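Mallet
A small collection of laundry, folded and otherwise

README, last touched in February

What's in here

Mallet is a record of clothes being laid out, smoothed, folded, and given up on. There are 1733 clips in the current release, and every one of them has at least one garment in it. The garments are ordinary. If you were hoping for eveningwear, the Kusport set has a satin glove, and good luck to you.

The name comes from the mallet people once used to beat linen flat. We considered buying one. Gaspard Besnard, who keeps the index, pointed out that the table was his.

Where the clothes came from

Most of the wardrobe was bought by weight at a church sale in Seltthorpe. The rest came out of closets in Bradau, with permission, mostly. There are 40 garments in all, and each has a tag number that stays the same across the release. Tag numbers were assigned in the order things came out of the bag, so please don't look for meaning in them. Two people have already tried.

Everything was washed before it was used. Nothing was ironed, ever. Ironed shirts fold beautifully and teach you very little about the shirts in your own basket.

Folders

clips/ holds the recordings, one folder per garment tag.
stills/ holds single pictures, same naming.
labels/ holds one plain text file per clip.
wardrobe.csv lists tag, type, color, fabric (if the care label survived), and a column called "mood."

The mood column was a joke in the first release. People began filtering on it, so now we have to maintain it. Allowed values are calm, springy, clingy, and fitted sheet.

Labels

Each clip gets one of five outcomes:

folded: edges meet, more or less, and the thing would stay put on a shelf
half: one good fold, then a loss of nerve
rolled: counts as its own outcome after a long argument
heap: see your own bedroom chair
other: write a note, please, and make it a note a stranger can read

Two people label each clip without seeing the other's answer. Where they disagree, Gaspard decides. He is strict about sleeves and oddly forgiving about collars, and you may be able to detect this in the numbers.

Known problems

Long things are underlabeled. Anything that reaches most of the way across the table tends to twist when it's pulled straight, and our early labelers had no word for "straight but twisted," so they called it half and moved on. Treat half with suspicion for any long garment.

The tablecloths are busy. We own several and the patterned ones won the vote, on the theory that real kitchens have flowers and diamonds in them and that a plain gray mat is a lie.

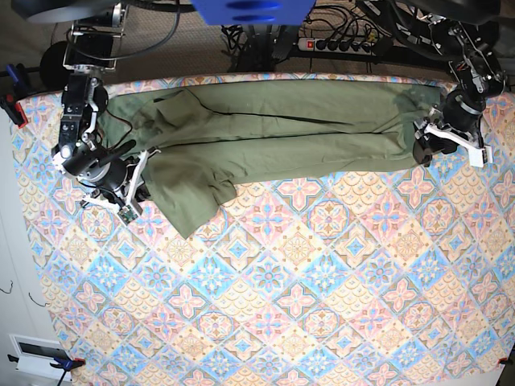

Dark greens and browns give the most trouble with color. The color column was filled in by eye, at the end of the day, by people who wanted to go home. Olive, khaki, and moss are used as if they were the same word. Search for all three.

Socks are filed as single garments. We started with pairs.

There are 9 clips with no label file. They are listed in missing.txt. If one of them turns out to matter to you, watch it and send us a label, and we'll put it in the next release with your initials.

Changes since the last release

Wardrobe tags no longer skip a number after the cardigans.
"Fitted sheet" moved from type to mood, then back to both.
Spelling of "corduroy" settled.

Sending corrections

Open an issue with the clip name and the label you think it should have. One garment per issue. Complaints about the rolled category go in the thread that already exists, which is long, and which Gaspard reads with his coffee at 7 a.m.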